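Apontamentos da sessão 3, módulo de Organização da Cozinha e Pequenos Equipamentos
Curso livre da Escola Puslow, turma de abril

# A bancada de trabalho: o que fica à mão e o que se arruma

Bem-vindos de volta! Na última sessão ficámos a meio da conversa sobre armários (e ainda bem, porque as perguntas eram boas e mereciam tempo), de modo que retomo daí e passo logo para a bancada, que é onde a maior parte de nós perde a paciência ao fim do dia. Quem faltou pode ler estes apontamentos com calma e trazer as dúvidas para a próxima aula. Não é preciso comprar nada para acompanhar o módulo, basta olhar com alguma atenção para o que já se tem em casa.

## 3.1 Começar por uma superfície clara

Gosto muito de trabalhar sobre um tampo branco. Vê-se tudo, até a migalha mais pequena, e a cor dos alimentos sobressai de uma maneira que ajuda quem está a aprender: uma laranja cortada num prato azul-escuro, uma banana amarelo-clara pousada mais adiante, um escorredor verde-claro do outro lado. Com peças de cores bem diferentes, a mão vai ao sítio certo quase sem pensar, e isto nota-se ainda mais quando cozinhamos com crianças ou com pessoas que já veem menos bem.
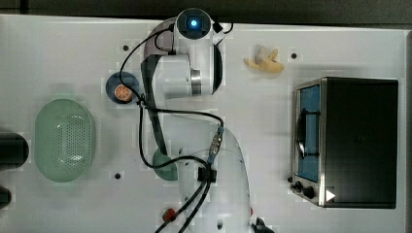

Quando montarem a vossa bancada para o exercício, pensem em três zonas. Chamo-lhes a zona do calor, a zona da fruta e a zona da água, e os nomes são só para nos entendermos nas aulas:

- **Zona do calor.** É onde fica o forno de bancada. Deixem espaço livre diante da porta, para a abrir toda e para pousar o tabuleiro sem malabarismos.
- **Zona da fruta.** Taças, pratos e o que se come cru. Convém que fique afastada do forno, porque a fruta madura não agradece o calor.
- **Zona da água.** O escorredor, as tigelas de lavar e, se a cozinha o permitir, o lava-loiça logo ali ao lado.

Entre a zona do calor e a da água deve sobrar um pedaço de tampo desocupado. Na minha cozinha são 50 cm, medidos com fita, e é aí que acabo por fazer quase tudo: descascar, cortar, empratar, escrever a lista das compras...

## 3.2 O forno de bancada

Muitos alunos perguntam-me se vale a pena ter um. Para uma ou duas pessoas, eu diria que sim, sem grande hesitação! Aquece depressa, ocupa pouco e serve para torradas, legumes assados, uma tarte pequena. Não vos vou recomendar marcas, mas peço-vos que verifiquem o seguinte antes da próxima sessão:

1. A distância entre o forno e a parede. O manual do vosso modelo indica o mínimo, e é esse valor que conta.
2. A tomada. Um aparelho destes não deve partilhar uma extensão com a chaleira.
3. O puxador e os botões. Limpam-se com um pano húmido, sempre com o forno desligado da corrente e já frio.
4. O vidro da porta, por dentro e por fora. É a parte de que toda a gente se esquece (eu incluída, confesso).

Para quem quiser praticar, fica a receita da aula: 430 g de abóbora em cubos, azeite, sal e um pouco de tomilho, 18 minutos de um lado e depois uma volta com a colher até dourar.

## 3.3 Escorredores, taças e pratos

O escorredor oval tem uma vantagem sobre o redondo de que falo em todas as turmas: cabe ao comprido em bancadas estreitas e ainda deixa lugar para uma taça ao lado. Os furos pequenos no fundo dão jeito para mirtilos, lentilhas ou arroz, que nos escorredores de furo largo fogem pelo ralo.

Quanto às taças, escolham poucas e de tamanhos diferentes. Uma pequena e escura para o citrino já cortado, outra maior para as cascas, e um prato ou uma tampa que sirva para cobrir o que fica à espera. Para o nosso inventário, usem a ficha Zatus que distribuí na primeira sessão, uma linha por peça, com o lugar onde a guardam e a última vez que a usaram. 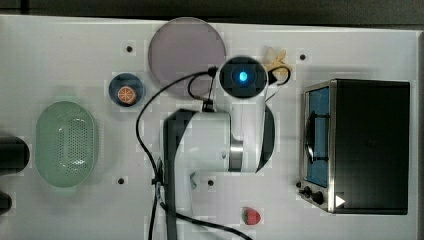

*Fig. 2. Escorredor verde-claro, taça azul-escura com laranja, banana e forno de bancada sobre tampo branco.*

## 3.4 Trabalho para casa

Façam um desenho simples da vossa bancada, visto de cima, e marquem nele as três zonas. Não precisa de estar bonito! Depois mudem uma única coisa de lugar, vivam com essa mudança durante uns dias e anotem na ficha se a mão continua a ir ao sítio antigo.

Na sessão 4 falamos de gavetas e de facas. Tragam o desenho, a ficha Zatus preenchida e um pano de cozinha limpo.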